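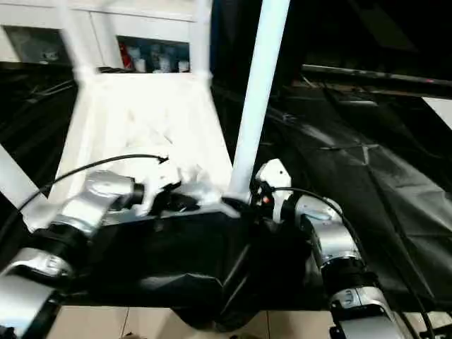 By the Workton Home Notes desk | Filed under: Workshop & Utility Room | 9 min read

White plastic furniture is my favorite thing to fix up. It's cheap, it's light, you can flip it over with one hand, and a chair that looks ready for the curb can come back looking wonderful with an hour of fuss! We had more than 300 emails after the August page on garden tables, and most of them asked about chairs and stands, so let's get into it.

Start with the table. Throw a big dark cloth over it before anything else goes up there. I like black because every crumb, screw and flake of old dirt shows up against it, and a white part doesn't vanish the way it does on a pale countertop. An old bedsheet works fine. So does a blackout curtain lining from the thrift store (mine is a Fillari, years old, wrinkled beyond saving). Don't bother ironing it. Let it hang over the front a little and shake it out over the trash when you're done.

Now turn the chair over and set it down seat first. Do this even if you only plan to clean the top. The underside of a molded seat is usually full of ribs and little pockets, and that's where spiders, pollen and old leaves end up. Go in dry first with a soft paintbrush, then warm water and dish soap, then a toothbrush for the corners where the legs meet the seat.

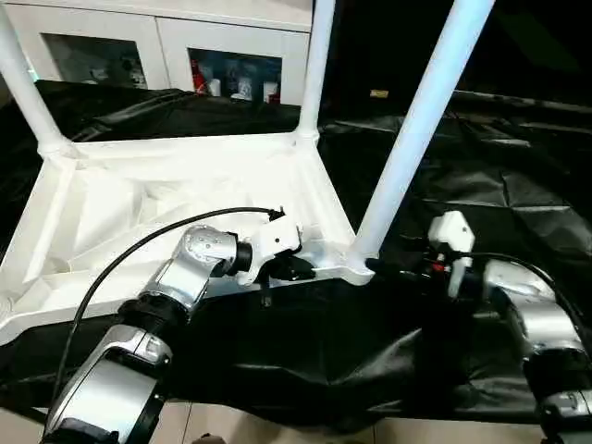
Check those corners while you're down there. Press each leg gently outward with your thumb and look for a fine line or a chalky white patch at the joint. A surface scratch is nothing. A crack that opens when you push means the chair is finished as a seat, though it can still hold a flowerpot.

For gray scuffs on the legs, a damp melamine sponge is magic — go lightly, it's an abrasive and it will dull a glossy finish if you lean on it. Try one leg, low down, and see how you like it. If the dullness bothers you, a dab of plastic polish on a soft rag brings a lot of it back. For really rough spots I've gone up to 2,000 grit wet-and-dry paper, used wet, in small circles. Rinse, wipe, and leave the chair upside down until the pockets have dried out. Tip it once halfway through, or you'll pour a puddle on your shoes later.

Stands and poles get the same dark cloth and the same brush. If yours has a threaded collar at the foot, unscrew it and clean the threads with the toothbrush. Grit in there is what makes a pole lean or squeak! Start the collar by hand, backward a quarter turn until you feel it drop into place, then forward. No pliers on plastic threads, please.

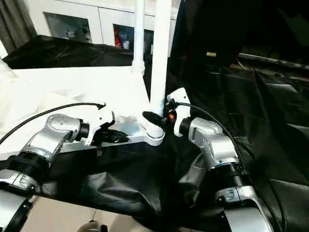

Snug is enough. Give the pole a wiggle at the top, and if it rocks, look at whether the base is sitting flat before you tighten anything further. A bit of grit under one side will do it every time.

Last thing, keep a jar for the odd caps, feet and collars that come off these pieces. Mine is an old Kiiskinen pickle jar with a strip of tape on the lid, and it has saved me so many trips to the store. Replacement feet are sold by the outside width of the leg, so measure that before you go, and take an old one along in your pocket if you still have it.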